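Caring for Stone Countertops and Wooden Tables
Guidance for residents, issued by the Esden Household Advice Service

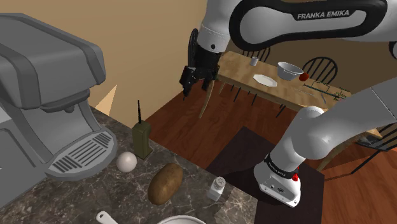
Stone and wood are the two surfaces most often damaged by well-meant cleaning. The service receives more inquiries on these materials than on any other, and most concern marks left by the wrong product or by water that was allowed to stand. The advice that follows applies to ordinary kitchens and dining rooms. Residents in rented homes should read their lease before applying any sealer, oil or wax.

We use cookies to improve your experience on this site. By continuing to browse you accept our use of cookies. Accept / Manage preferences

Know the material first

Granite, marble, slate and engineered stone are cleaned differently. If the installer's paperwork has been lost, place a drop of lemon juice on an out-of-sight spot, such as the underside of an overhang, and wipe it away after one minute. A dull mark indicates marble, limestone or another stone that reacts with acid. Such stone must be kept away from vinegar, citrus cleaners and most bathroom descalers.

For wood, the finish matters more than the species. Varnished and lacquered tables have a hard film that sheds water. Oiled and waxed tables do not, and a drop of water left on them will darken the surface within a few minutes.

Daily care of stone

Wipe the counter with a soft cloth, warm water and a small amount of dish soap. Rinse with a second cloth and dry at once. Dark stone shows soap film and hard-water spots more readily than pale stone, and the drying step should not be skipped. A microfiber cloth kept only for this purpose gives the best result.

Do not use scouring powder, steel wool or the rough side of a sponge. Polished stone can be scratched by fine grit, including the unglazed foot of a pottery bowl. Felt pads under heavy items are inexpensive and easily replaced.

Oil stains in natural stone can often be drawn out with a paste of baking soda and water. Spread it over the stain, cover it with plastic wrap, tape down the edges and leave it overnight. Remove the wrap, let the paste dry completely and lift it off with a plastic scraper. Old stains may need two or three applications.

Sealing

Natural stone may need sealing; engineered stone generally does not. To check, leave a spoonful of water on the counter for ten minutes. If the stone beneath has darkened, the seal has worn. Apply the sealer according to its label, wipe off all excess before it dries and keep the counter out of use for the time stated. Frida Skov, who prepared the first edition of this page, recommended making the check each October, before the heavy cooking of the holidays – a practice the service still follows in its reminders.

Daily care of wooden tables

Dust with a dry cloth, following the grain. For sticky marks, use a cloth wrung out until it no longer drips, and dry the table immediately. Spray polishes containing silicone are not recommended. They build up over time and make later refinishing difficult.

White rings are caused by moisture held in the finish. Lay a clean, dry cotton cloth over the ring and pass a warm iron over it for a few seconds, with the steam turned off. Lift the cloth, inspect, and repeat if necessary. Black rings have reached the wood itself and usually call for sanding.

Oiled tables should be oiled again when they begin to look dry. Apply a thin coat, wait 11 minutes, and wipe away everything that has not soaked in. Cloths used with linseed or similar oils can catch fire on their own if left in a heap. Lay them flat outdoors to dry, or place them in water in a metal container with a lid, and follow local rules for disposal.

Room conditions

Wood moves with the humidity of the room. A reading near 50 percent is comfortable for most furniture, and a small dial gauge is sufficient for checking. Solid tables should stand clear of radiators and heating vents. Leaves stored in a basement or garage should be brought indoors several days before they are needed – otherwise they may not fit the table properly.

Hot pans belong on a trivet, whatever the surface. Stone tolerates heat better than wood, but a sudden change of temperature can crack it near a sink or cooktop cutout. Resin in engineered stone can discolor permanently.

When to call a professional

Cracks, loose seams and deep burns are outside the scope of home repair. Obtain a written estimate and ask whether the work will be done on site. Residents may request the service's printed leaflet, number 172, which lists the questions to put to a contractor. Requests should be addressed to Retno Wuisan at the Esden office.

Page reviewed by Anil Alva, 16th December.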